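Heltitz Robotics Club Forum > Projects > Laundry folding, spring entry

gdagdag
Posted 16th April
Data set for the Pladitz challenge stands at 361 runs. The target is 2,000 before we train the final version. Same routine as before: pick up the shirt by two corners, lay it flat, fold. T-shirts only for now.

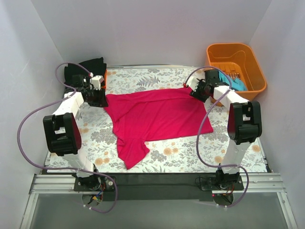

How many people do we need for one session?
Two is enough, one driving the arms and one resetting the shirt between runs.

Please write down bad runs in the log too.
Genalyn Dagdag

chornovol_fan
I still think 2,000 is too many. The November team trained on a lot less and their towel fold was fine.

mattk7
Towels don't have sleeves. Their policy fell apart the first time we gave it a shirt.

chornovol_fan
It fell apart after they moved the top camera. I was there. More runs wouldn't have fixed that.

tess_b
Can we talk about the flowered cover? I'd swap it for plain gray. The wrist view has a lot going on besides the cloth.

gdagdag
I'd leave it. If we change the cover now, the 361 won't match the rest. The pink stands out well enough from the print.

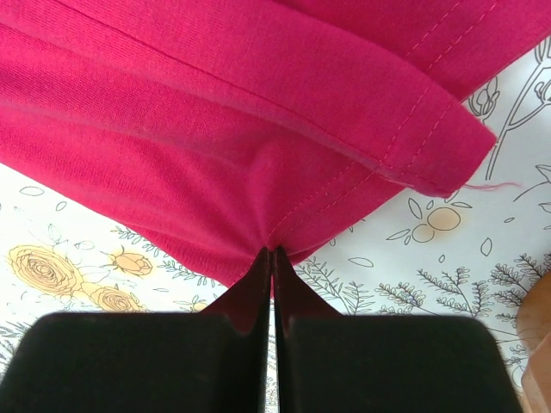 Wrist view, fingertips on the pink knit.

tess_b
OK, the cloth is easy to pick out there. My worry is the hem. If the fingers close on one layer in some runs and two in others, the fold comes out different.

mattk7
Agree on the hem. Put a column for it in the log.

chornovol_fan
Fine with the column. Not fine with the number. I'd train at the halfway point and look before anyone gives up more evenings.

gdagdag
We can do a test train at halfway. The target stays where it is. I need 12 more session slots filled, sign up on the Famness sheet.

mattk7
Put me down for two.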